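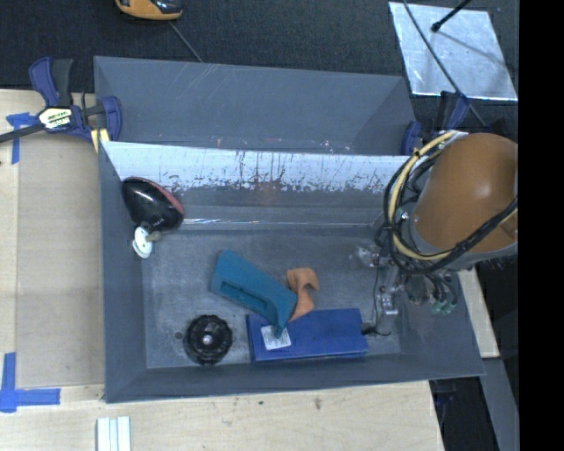

Hard water in Trakthorpe has shortened the life of home water heaters for years, Chiyo Kawaguchi told residents at an open meeting on September 6, 2026, and she would like the town to treat it before it reaches the tap. Kawaguchi said she had replaced two heaters in the same house and was not looking forward to a third.

The meeting dealt with a plan to add a softening stage at the Uster Road pumping station. Under the proposal, the work would be done by Zostidico, a plumbing and water treatment contractor, with a smaller firm, Erdem, handling valves and drain lines. The station serves 2000 homes on the east side of town.

Customers would see their water shut off for 2 hours while the new line is tied in. Notices would go on doors ahead of time. Homes that already have a softener could keep it, but owners were told to have the settings checked once the station is running, as most units would be using more salt than they need.

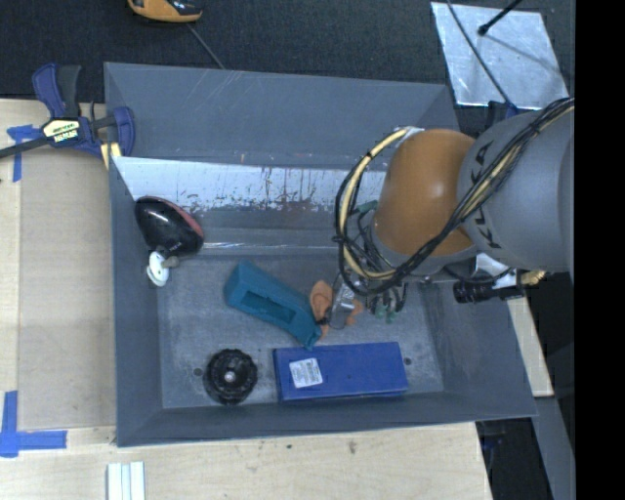 A gray and orange KUKA arm over a gray bin.

Several people asked about older galvanized pipe, which is common north of the rail line. The contractor said scale inside those pipes can come loose when the water changes, and that faucet screens should be cleaned often in the first weeks. Pipe replacement is not part of the plan.

Anyone on a low-sodium diet can ask for an untreated kitchen line. The fee for that is $40, and requests have to be made in writing before work begins.

A vote has not been set. Written comments are being taken at the utility office.

20 shares
2 comments

Search this site
Enter keyword
Go

Related items
Trakthorpe water bills move to new format
When to flush a water heater
Uster Road lane closed for sewer repair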